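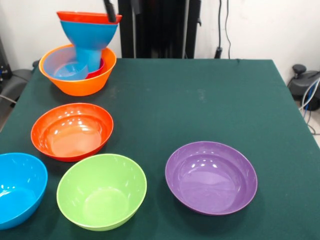

Chapter 4
Sorting and nesting: putting like with like

In this chapter you will learn
how to sort a mixed set of bowls by size, by depth and by colour
what is meant by a nest, and how it differs from a pile
how to plan a shelf or cupboard around the things that go on it

Before you start
You will need the storage plan you drew in Chapter 3, a ruler or tape measure, and a set of plastic bowls in mixed sizes. If your school does not have a set, bring what you can from home. Spread a cloth over the table first. It stops the bowls sliding and cuts down the noise when a whole class is working.

4.1 Why bowls are stored inside one another

A bowl is mostly empty space. Put six of them side by side in a cupboard and you have filled a shelf with air. Put them one inside another and the same six may need little more room than the largest one alone. This is called nesting, and a group of bowls stored in this way is called a nest.

For nesting to work, each bowl must be narrower at the base than at the rim, and each must be small enough to drop inside the one below. Plastic mixing bowls are usually made like this. A wide, flared rim is a help, as it gives the fingers something to hold when the nest has to be taken apart.

A pile is different. In a pile, a bowl rests on whatever happens to be underneath it. A bright blue bowl may stand with its narrow foot down among smaller ones and its wide rim high above them, like a funnel. The bowls take up less of the table, but the pile is tall and the small bowls at the bottom are hard to reach.
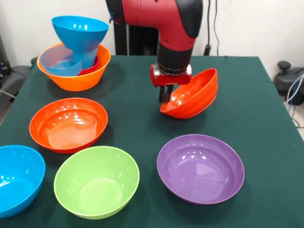 The usual cause is a small bowl put in too early. Once a small bowl is lying in the bottom of a large one, the middle sizes cannot go down flat, and every bowl added after that sits higher than it should. The cure is to take everything out and begin again with the largest.

4.2 Colour is not size

Bright colours make bowls easy to tell apart, and many people sort by colour without thinking. In some sets each size has its own colour, so this does no harm. In a mixed set it can mislead you. Two orange-red bowls may belong together, but an orange one and a lime green one may be closer in depth than either is to its neighbour in colour. Measure across the rim, then measure the depth, and write both down before you decide.

Activity 4A
Work in pairs.
1. Set out all your bowls on the cloth, open side up, with none of them touching.
2. Measure each one and copy the results into your table.
3. Build the nest from the largest bowl upwards. Do not force a bowl that sticks - lift it out and try the next size.
4. Measure the height of the finished nest and mark it on your storage plan.

Keep your table of results. You will use it again in section 4.3, where we look at lids.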